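Travville Seed Swap: Frequently Asked Questions
Last updated Tuesday, December 18, 2018

We get a lot of the same questions every winter, and we love every one of them, so please don't feel shy about writing even if yours is already answered down here. If you've never been to a swap before, start at the top. If you've been coming for years, you probably want the part about envelopes, which has changed a little.

When and where is the swap?

It's in the big room at Briggs Hall, on the Pinton Road side, on the last Saturday in January. Doors open at ten for people dropping off seed and at eleven for everybody else. Parking in front fills up fast, but there's usually space behind the hardware store if you don't mind the walk (it's a nice walk, unless it's sleeting).

Do I have to bring seeds to take seeds?

No! Please come anyway. Plenty of our most faithful growers showed up the first year with nothing but a tote bag and a lot of questions. Take what you'll really plant, and if something does well for you, save a bit and bring it back next time.

What kind of seed can I bring?

Vegetables, herbs, flowers, and grains are all welcome. We ask that you leave out anything treated, anything you know to be invasive around here, and seed from hybrid plants unless you mark it that way. Hybrids aren't forbidden, and some people enjoy the surprise, but a person hoping for the tomato you grew ought to know that she may get its grumpy cousin. Store-bought packets are fine too, opened or not, as long as the year is on them.

How old is too old?

It depends on the seed. Onions and parsnips fade quickly, and we'd rather you kept those to last season's. Beans, squash, and tomatoes hold up for several years if they've been kept cool and dry. When in doubt, lay ten seeds on a damp paper towel, fold it over, slip it in a plastic bag, and leave it somewhere warm for a week or so. If at least half of them sprout, bring the rest along with a note saying so.

How should I sort and clean my seed at home?

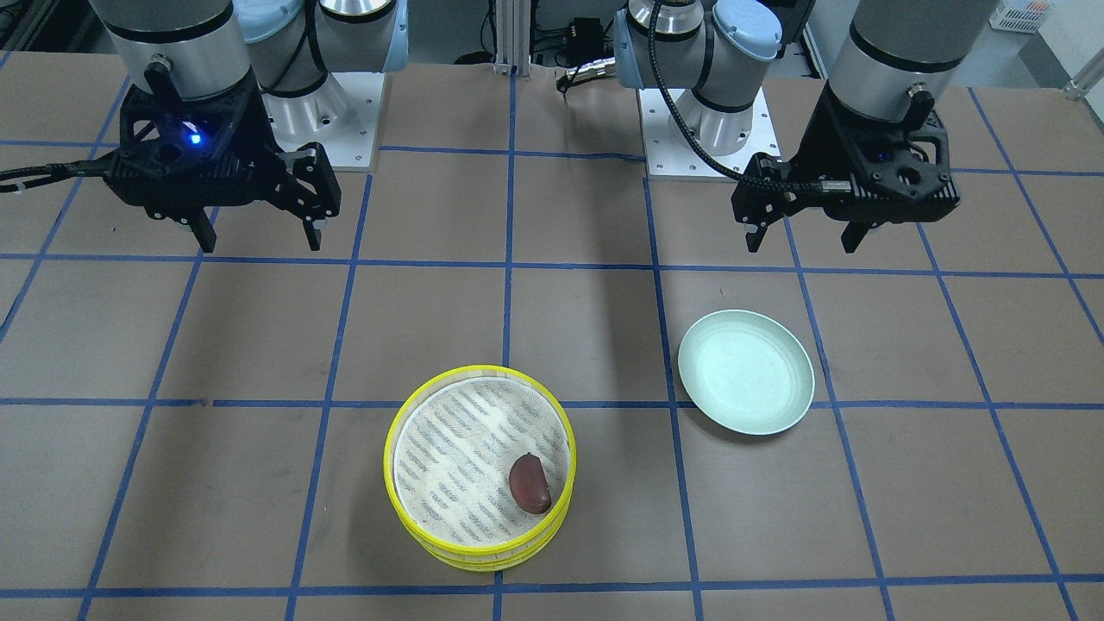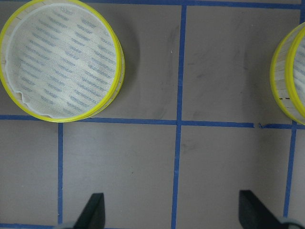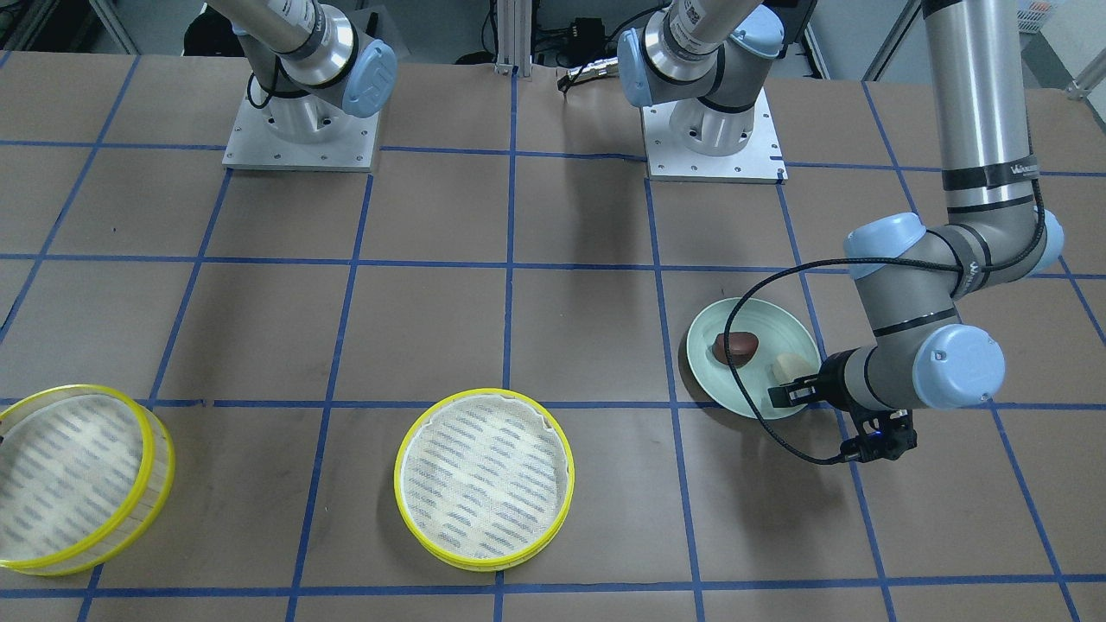
Dry seed is the place to begin, and most of us are too impatient about it. Beans should be hard enough that your thumbnail won't mark them, and lettuce and flower heads should crumble when you rub them. Spread everything out in a thin layer, away from the sun, and give it a stir whenever you walk by. If you're working through several kinds in one afternoon, brown paper over the table with blue tape laid out in big squares, the way the last picture has it, gives each variety a spot of its own, and you can write the name right on the paper. Pick out anything shriveled, split, or chewed. Chaff can be blown off gently outdoors, preferably with your back to the laundry.

What about tomatoes?

Tomatoes need a little extra fuss. Squeeze the seeds and their jelly into a jar with a splash of water and let it sit 2 or 3 days, until it smells terrible and has a skin on top. Pour that off, rinse well in a fine strainer, and dry the seeds on a plate. Paper towels seem like a good idea, but you'll be peeling them off until spring.

How do I package what I bring?

Small paper envelopes, please, with the variety, the year, and the town where it was grown. If there's a story, put that on too. The Coder pole bean would just be another brown bean to most of us if somebody hadn't written half a page on the back of the envelope. We used to accept loose seed in jars and scoop it out at the door, but the line got so long last year that we've stopped. We do keep some 500 blank envelopes on hand, and you're welcome to pick up a stack at the October potluck or on the morning of the swap.

How many packets can I take home?

There's no strict limit before noon, just good manners. We had 91 varieties on the tables last winter, and we'd like the people who come after lunch to have a fair pick of them. After two o'clock, take whatever calls to you.

Can I bring my kids?

Oh, please do. There's a corner with sunflower seeds and little pots, and it gets muddy, so dress them accordingly.

I can't make it that day. Can I still send seed?

Yes, leave it in the drop box inside the front door of the Travville library any time in January. Tape the envelope shut and write "swap" across the front so it doesn't end up with the book returns.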